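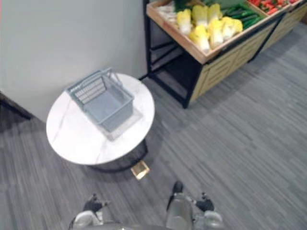
Napa cabbage never fits well in my basket and the outside leaves are always broken when I come home, wrote a reader under my November page, and she asked if it is better to use a bag.

My answer is no, keep the basket. A bag presses the leaves together from all sides, and a plastic basket with stiff walls protects them. But you have to load it in the right order, and for this you need a flat place where the basket can stand while you work.

How to pack a shopping basket with napa cabbage
16/01/2024

What you need

A plastic shopping basket with a solid bottom and open slots in the walls
A table or counter near the vegetables
A dry cloth
Two heads of napa cabbage, or one if it is very large

Step 1. Put the basket down first

Many people hold the basket on one arm and take the cabbage with the other hand. The basket hangs at an angle, and the first head rolls into the lower corner and stays there. At Tonarura, the small market where I buy most of my vegetables, I look for a table before I take anything from the crate. If the top is smooth, like marble or glass, do not push the basket across it. Lift it and place it. There can be sand under the bottom, and it makes scratches.

Fold the handle down to the side. If you leave it standing up you will knock against it each time you put something in.

Step 2. Check the bottom

Pass your hand over the inside of the basket. A solid bottom is good because nothing can poke through it, but it also keeps water from the last customer's salad. Dry it with the cloth. My own basket is from Nijs and measures 41 cm on the long side, and one long head of cabbage can lie in it without bending.

Step 3. Choose the heads

Take a head in both hands, one hand under the white base and one under the leaves. It should feel heavy for its size. Press a little near the top. If the leaves give way and there is air under them, the head is not well closed and it will be damaged more easily on the way.

Look also at the cut at the base. A pale cut is fresh. A brown one means it was waiting for some days – still good for soup, but I would not buy it for kimchi. 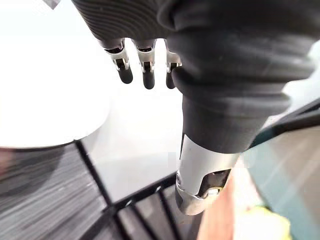

Leave the loose outside leaves on, even when they are not so pretty. They are the packing material of the cabbage, and you can remove them at home. The last time I weighed everything: two heads were 2,493 grams together, and the leaves I took off were 383 grams. These went into a stock, so I lost nothing.

Step 4. Load from the base

Lay the first head on its side along the long wall, with the white base at one end of the basket. Lay the second one in the other direction, so the base of one is next to the leaves of the other. In this way the weight is the same at both ends and the basket hangs straight when you carry it.

Put small hard things, like ginger or a radish, beside the bases. Soft things go on top. Never put a bottle on the leaf end.
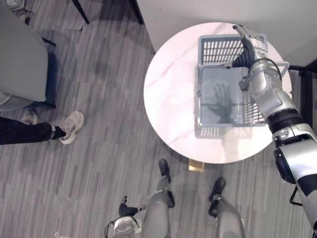
The basket on the round table.

Step 5. Lift it correctly

Bring the handle up slowly and see that no leaf is caught under it. If a leaf is sticking out through a slot, push it back from outside with one finger. Do not pull it from inside, it will tear.

Then lift straight up. If one end goes down first, put the basket back on the table and move the heavier head a little to the middle.

At home

Take the cabbage out as soon as you arrive. Wrap each head in paper and stand it upright in the coldest part of the refrigerator, base down. If a few leaves were broken, use that head within 3 days.

Wash the basket with warm water and a small brush, especially the slots, and let it dry upside down. Green pieces like to hide there.

If you want to make kimchi with the two heads, the salt amounts are on the page "Salting cabbage in a small kitchen".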